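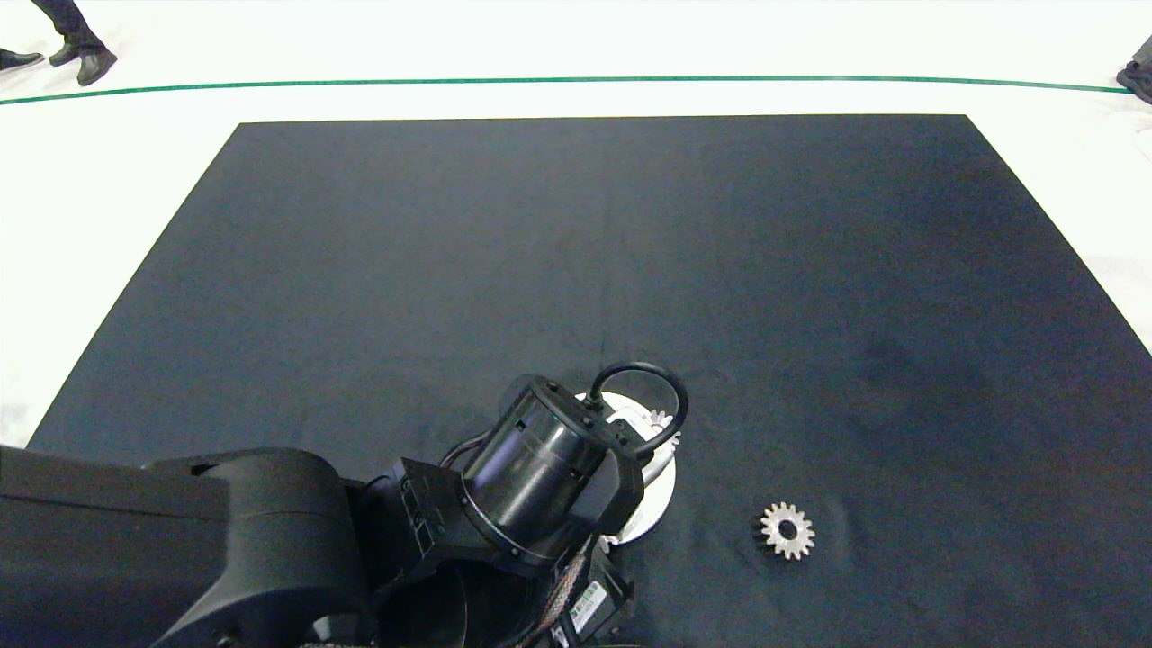
A silver spur gear laid out on the dark mat.

I have a soft spot for planetary gears, and I blame a busted hand winch I picked up at the Lovwood swap meet one March. It cost me 9 bucks, it wouldn't turn, and I had the whole thing apart before supper (I still haven't put it back, don't ask).

What got me hooked was how little there is inside. A few small spur gears ride around on a round plate, a bigger one sits in the middle, and somehow you get all that pulling power out of something the size of a jelly jar! 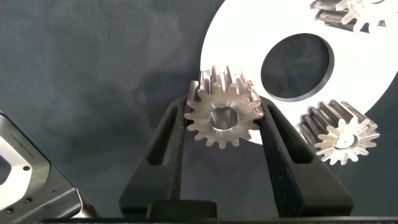 I like to look at the teeth before anything goes together. Run a fingernail down each one, and if you feel a nick, set that gear aside. The old Urquhart shop manual I use spends 19 pages on this, and I've read every one of them, some of them twice.

Then comes the part I love, setting the little gears on the plate. Go slow, wiggle, never hammer – if a gear doesn't want to drop onto its post, lift it off and try again. 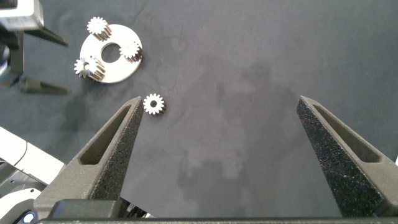

Last updated Feb 4, 2018

A dark cloth under your work is worth having, too. Silver parts show up nicely against it, and they don't roll nearly as far as they do on my bare bench. Mine is an old Pemia table cover with a coffee stain on one corner.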